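The last sewing pattern company in Birnstead still drafts by hand. Dratura has 134 patterns in its catalog and sells most of them by mail, folded into brown envelopes with a sheet of instructions.

Its customers tend to be people who learned to sew at home and then stopped for years. What brings them back, according to the letters the company keeps, is fit. Store-bought pants gap at the waist. Sleeves run long. A paper pattern can be changed before any cloth is cut.

## From block to envelope

Each design starts with a basic block, which is traced, slashed and spread until the shape is right. A test garment in cheap cotton follows — often 2 of them for a jacket. Larger sizes get their own block, a change made after complaints about the Addo skirt.

Drafting needs a wide, flat surface, and a grid helps keep the grain line straight. 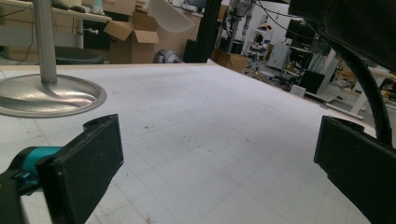

## What it costs

A Dratura pattern sells for $18, and the Flenum coat, the longest in the line, for $26. Last year the company mailed 1268 orders. February was the busiest month.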